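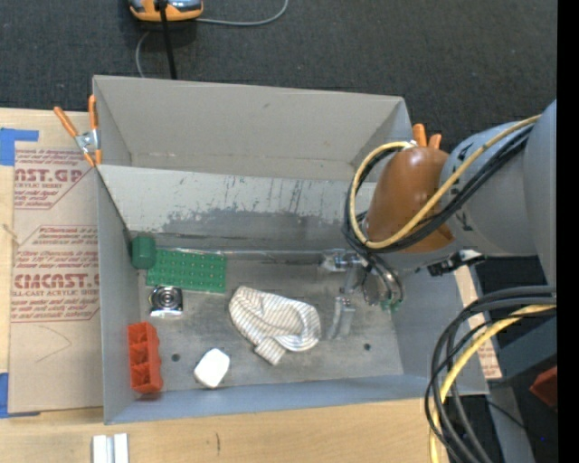 3.2 Collecting the demonstrations

All examples in this work were gathered on one arm and one bin. We chose a bin because it is the place where our earlier policy, trained only on a flat table, failed most often. The walls limit how the gripper can approach, and an object that is pushed into a corner may stay there for many attempts. Most of our examples therefore concern objects close to a wall.

Figure 2. The collection cell during a Flurkness session. The bin is held at its sides by spring clamps with orange grips. The objects include rigid blocks, a pegged green board and a striped cloth.

The operator guides the arm from a desk beside the cell, using the Ivedeck hand controller. One demonstration starts when the operator presses the pedal and finishes when the object has been lifted above the rim, or when the operator gives up. We keep both kinds. An attempt which was given up is labelled as such and is used only for training the success predictor described in Section 3.4.

Three operators took part: Corina Gasser, Omid Mirzaei and the second author. Each of them practised for one afternoon before their data was counted. A session has 11 demonstrations, after which the operator rests and another person takes the controller. We introduced this rule in August, when we noticed that the last attempts of long sessions were slower and had more collisions with the wall.

Between demonstrations the objects are not put back by hand. The arm runs a short stirring motion along the floor of the bin, and the next attempt begins from whatever arrangement results. This saves time, but it has a cost – thin objects slide under the cloth and are then picked less often than the others. We corrected this partly by asking the operator to choose the least picked object that can be reached. The choice is shown on the screen by Undow, our logging program, and the operator may refuse it.

In total we recorded 486 demonstrations over 8 object sets. The sets mix hard and soft items on purpose. With cloth, the operators did not agree on a single way of grasping: one pinched a raised fold, while the other two preferred to press the fingertips down and close them slowly. We did not try to make this behaviour uniform, and the effect on the learned policy is discussed in Section 5.

The bin is clamped to the table so that its position does not change during a session. Before each session we check the position by touching the rim with the closed gripper at four points. If the error is larger than our limit, the calibration is repeated and the previous session is inspected as well. One Saturday session was removed from the set for this reason.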